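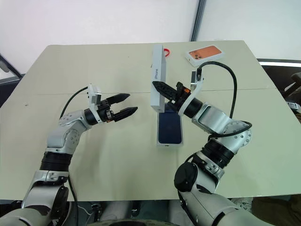

Lids, Boxes and a Clear Tabletop

I love a good box day! Give me a clear table, a stack of boxes and the radio, and I'm happy until lunch.

Start with the table. Wipe it down, and if yours is made of two panels, run a dry brush along the seam — crumbs love it in there. A matte top shows every speck, so give it a second pass before anything clean goes down.

Next, match lids to boxes. Stand each lid up on its edge to check it for warping, then press it on from the corners, working across. If a cardboard lid has gone floppy, 2 strips of paper tape inside the rim will perk it right up.

Labels go on the short side of the box, never the lid (lids wander!). I use Lavura labels in pencil, so I can change my mind in November when the holiday things come out.

Stack no more than 4 high, heaviest at the bottom. And keep 3 spare lids flat on the closet shelf — you'll be so glad you did.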